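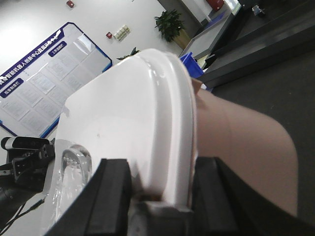 Skorkier Wrist Camera Set, Slip and Hold Faults

Maintained by Nisreen Hourani and Rafsan Majumder. Questions about labels go to Rafsan, questions about the logs go to Nisreen.

What the set contains

The set has 1,000 grasp attempts on household objects, recorded from the wrist camera with gripper width, motor current and arm joint positions logged alongside. Of these, 81 are labeled as faults. Most people asking for the set want the faults only, and they have their own folder.

Fault labels

slip: the object moved in the fingers while the gripper was commanded closed
drop: the object left the fingers before the release command
stale_hold: the controller reported a hold after contact was lost
overforce: current stayed above the limit after the fingers stopped moving
person_near: a person came inside the slow zone while the arm was moving at full speed

An episode can carry more than one label. A drop nearly always has a slip before it, and we label both.

The stale_hold fault

This is the reason the set was put together. The controller decided it was holding something by looking at finger width alone. If the fingers stopped short of fully closed, it set the hold flag and never looked again. With large, smooth plastic shells the fingers could stop on the rim, set the flag and then lose the part during the lift. The arm carried on to the drop point at transport speed with nothing secured.

Mizanur Dewan found it in March while going through current logs for a different problem. The current fell to idle in the middle of a lift and the flag stayed at 1. He went back through the earlier runs and found 14 episodes with the same pattern. All of them are included, with the original flag left as the controller wrote it. A corrected flag is in the column hold_checked.

Glossy white parts are also hard for the slip detector, which tracks surface texture from the wrist view. Highlights move when the arm turns — the detector reads that as slip. Check slip labels on white parts against current before training on them.

People near the arm

The wrist view often takes in whatever is behind the part, including people sitting or standing close by. Episodes where a person is visible are marked person_visible. That mark says nothing about distance. Only person_near is tied to the slow zone, and it comes from the floor scanner log. Do not use either one to test a safety function.

Known problems

Episode 77 has no current log. Leave it out of anything that compares flag and current.
Width readings drift upward over long sessions. Zero offsets are in the calibration file.

Changes

v3: hold_checked added, overforce limit corrected by Kazue Maruyama
v2: person_visible split from person_near
v1: first release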